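Praltness household water log, readme

last touched 10/23/24

What this is. Meter readings and fixture notes from homes in Grellska and Nieto, collected so people can see where their water goes indoors. 2,112 rows, one row per home per day. Yard watering not included, seperate file, not done yet.

Files

readings.csv - the main one
fixtures.csv - what each home has (sinks, toilets, tubs, washer)
notes.txt - free text from the households, lightly cleaned up

Columns in readings.csv

home_id - 1 to 17, no gaps
day - day number, starts at 1 for every home
gallons - total off the meter, whole gallons
people - how many slept there that night
flag - see below

Flags. L = leak suspected. G = guests. E = estimated, meter not read that day. Blank = nothing to report. E rows are a straight line between the readings on either side, so don't use them for daily swings. Drop them first.

Bathroom sinks get their own column in fixtures.csv (faucet_type, single or double). Started in May, so the first 8 homes were filled in later from memory. Treat as soft. Cleaning a basin goes under "sink, other", not "handwashing". 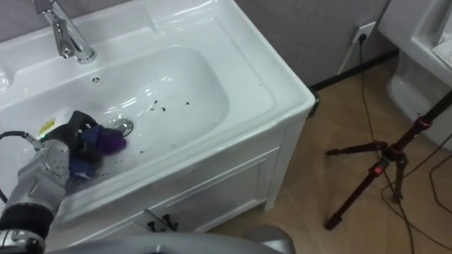

A reader in Nieto wrote in to say the "sink, other" bucket is too wide, that rinsing a toothbrush and scrubbing the whole bowl are not the same kind of use and shouldn't share a code. Fair. Will split it in the next version if the notes allow, older homes probably stay as is.

Known problems

- Home 6 changed meters partway thru. Readings before and after don't line up, use one side or the other.
- Home 11 reported in cubic feet for a while. Converted, but check anything over 100 gallons.
- people is blank for some E rows. Blank is not zero.
- Toilets listed as low flow on the owner's word only.

Not good for: city-wide averages, billing questions, anything about pressure. Homes signed up on their own, mostly older houses, no apartments.

Loading. Comma separated, UTF-8, header on line one. Opens fine in Ruvby, import as text first or it eats the leading zeros in the meter serials.

Use it for whatever, keep this readme with the files. Corrections welcome, send the home_id and day number plus what you think it should say.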